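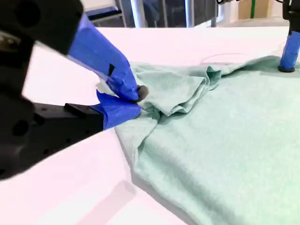 Tシャツの畳み方、結局どれが一番いいのか

karppinen_fan
柔らかいニットっぽい生地のTシャツだけ、毎回折り線がずれます。Velleyの折り畳みボード(3,771円)を買えば解決するという記事を読んだんですが、本当ですかね。正直、板一枚でそこまで変わるとは思えない。

いいね 38

Plustwood民
買いました。厚手の綿ならきれいに決まります。薄くて伸びる生地は、板を返した時に裾が逃げてやり直し。段ボールを切って自作したのと差が分からなかったです。

ねこ畳
>>Plustwood民
それは置き方の問題では? 肩の縫い目を板の上端に合わせて、先に手のひらでしわを外へ逃がせば薄手でもずれません。うちは家族分これでやってます。

Plustwood民
>>ねこ畳
しわを手で伸ばして縫い目も合わせるなら、もうそこで畳めてますよね。板の出番はどこなんでしょう。

いいね 255

cirno_no_hikidashi
Cirnonowのまとめに「端をつまんで一気に返すだけ、一枚最大38秒短縮」とあったけど、もともと一枚に38秒もかけてない。何と比べた数字なのか書いてないし。
つまむ方式は生地が寄って山になるので、薄手ではやめました。台の上に平らに広げて、袖、脇、裾の順。地味だけど崩れないです。

ねこ畳
つまむ方式が駄目なのは同意。ただ台の素材にもよると思う。つるつるの台だと広げた端から動くので、うちはバスタオルを敷いてます。

karppinen_fan
タオルだと今度は引っかかって伸びませんか? 前に裾を波打たせたことがあって、ちょっと疑ってます。

ねこ畳
パイルの短いやつなら平気ですよ。毛足の長いのは確かに引っかかる。

押入れ下段
全部ハンガーに掛けてます。畳まない。

cirno_no_hikidashi
>>押入れ下段
ニット系を掛けると肩が出ますよ。1月に出したら二枚だめになってました。

karppinen_fan
とりあえず板は見送って、短いタオルで試します。裾が波打ったらまた書きに来ます。

コメント 11件 閲覧 1,835 シェア 38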